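Objet : objets qui traversent la pince + reprise qui plante (pack scènes cuisine Narko)
Octobre, ticket ouvert par Fulvio Caruso

Bonjour à toute l'équipe support ! Je teste votre pack de scènes cuisine depuis le début du mois, pour savoir si on prend la licence complète chez Zindstead, et je bloque sur deux trucs.

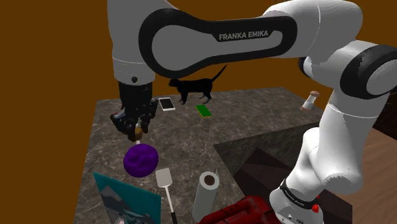 Premier souci, la prise. Le bras se ferme sur l'objet, jusque-là tout va bien, et puis dès que je lance le mouvement vers le haut, une fois sur deux l'objet glisse à travers les doigts comme s'ils n'existaient pas (la physique du beurre, quoi). J'ai relancé 28 épisodes avec la même graine et le même plan de travail, et le défaut n'arrive jamais au même moment. C'est surtout ça qui m'embête — un bug qui se répète, je sais le chercher !

Ce que j'ai déjà essayé :
- monter la friction des doigts : un peu mieux, puis ça se met à vibrer
- baisser la vitesse de fermeture : aucun effet
- réduire le pas de simulation : ça tient, mais le rendu d'un lot me prend 170 minutes, donc non
- retirer tous les objets de décor : pareil qu'avant

Deuxième souci, la reprise après coupure. Le journal s'arrête à l'épisode 2 633, et quand je redémarre il repart de zéro en écrasant le dossier. J'ai perdu une nuit de calcul comme ça, je ne vous cache pas que j'ai râlé.

Mise à jour, 16 h 40
Merci à Xiuying Dai pour la réponse rapide ! J'ai passé le mode de contact sur « strict » comme elle me l'a indiqué, et j'ai remis la friction d'origine. Sur la première série, plus une seule prise ratée. Par contre les petits objets ronds roulent encore bizarrement quand on les repose, ils repartent tout seuls vers le bord. Est-ce que c'est lié à la masse par défaut ? Je n'ai pas trouvé où elle se règle, la page de doc renvoie vers une section vide.

Pour la reprise, l'option existe bien mais elle est lue avant le fichier de config, donc ignorée. Deming Tang, mon collègue, a contourné ça en la passant en ligne de commande. Ça marche, j'ai coupé et relancé 3 fois exprès.

Mise à jour, 18 h 15
Masse changée à la main dans la fiche de l'objet, ça roule beaucoup moins. Pour moi le problème de prise est réglé, vous pouvez le fermer. Je laisse le ticket ouvert pour l'ordre de lecture de la config, et si quelqu'un peut compléter la doc sur les masses je suis preneur. Côté licence, on en reparle avec Fengying Shen dès que le correctif est sorti.

Fulvio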